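Section 4. Setting Up a Shared Reading

This section explains how a group coordinator prepares a shared reading in the Turkley reading-group service. It assumes that the group has been created and that members have accepted their invitations. Coordinators who are moving a group from the older Colombo service should complete Section 3 first.

A shared reading consists of one book, a schedule of installments, and a discussion page for each installment.
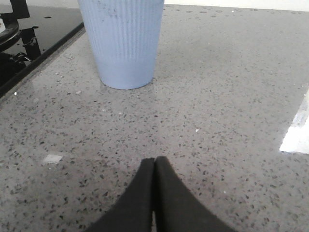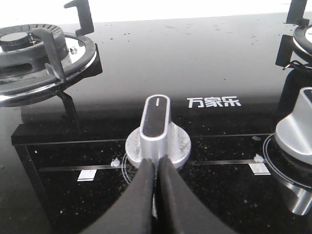
A member of the Oltotberg group reported that the first discussion of a long novel went badly when the installments were set by page number, as members owned different editions and several had read well past the passage under discussion. The same member asked that the guide recommend chapters in every case. Chapter divisions are now the default setting, and the steps in 4.1 follow them.

4.1 Dividing the Book

1. Open the group page and select New Reading.

2. Enter the title, the author, and, for a work in translation, the translator. Members will see these details on every discussion page.

3. Under Divide By, leave the setting at Chapters. Select Parts for a book without numbered chapters. Select Custom for poetry, letters, or plays.

4. Enter the last chapter of each installment. A reading may contain up to 22 installments.

5. Check the list against a printed copy. Some editions number chapters from the beginning of each part, while others number them continuously through the book.

Note: If members hold editions with different numbering, enter the opening words of each installment in the Begins With field. Keep these to a single short phrase.

4.2 Setting the Schedule

1. Select the opening date of the first installment.

2. Select the interval. The standard interval is 14 days. Shorter intervals may be used for stories and novellas.

3. Enter the hour at which each discussion page opens. The Vurnurside groups use 7:00 p.m., and this is the value shown until another is entered.

4. Select Save Schedule. Members receive a notice with the full list of dates.

Caution: Changing the interval after the second discussion page has opened will move all later dates. Reading notes already saved by members are kept, but their reminders are canceled and must be set again.

4.3 Preparing a Discussion Page

Each page opens with an introductory post by the coordinator or by a member to whom the task has been assigned.

1. Open the installment and select Write Introduction.

2. Enter the text. The limit is 2000 characters, including spaces.

3. Add quotations with the Passage button. Give the chapter for each passage. Page numbers are optional and should be accompanied by the name of the edition.

4. Add one or more opening questions. Questions that ask members to compare two passages, or to consider who is telling the story at a given point, generally draw fuller replies than questions about whether the book was enjoyed.

5. Select Preview, then Schedule Post.

Caution: The introduction must not refer to events in later installments. The service does not check for this. Editors' prefaces and back-cover summaries frequently disclose the ending and should be quoted with care.

4.4 Marking Later Events

Members who have finished the book may wish to discuss it as a whole. Such remarks belong on the Whole Book page, which opens with the last installment. If a remark about a later chapter appears on an earlier page, the coordinator may select Cover Text. The remark remains in place and is shown only to members who choose to uncover it.

Note: Covering a remark sends no notice to its writer. A brief private message is recommended.

4.5 Closing the Reading

Discussion pages remain open for replies for 44 days after the last installment. They may then be read but not added to. To keep a page open longer, select Extend on that page before the period ends. For instructions on saving a copy of the discussion, see Section 6.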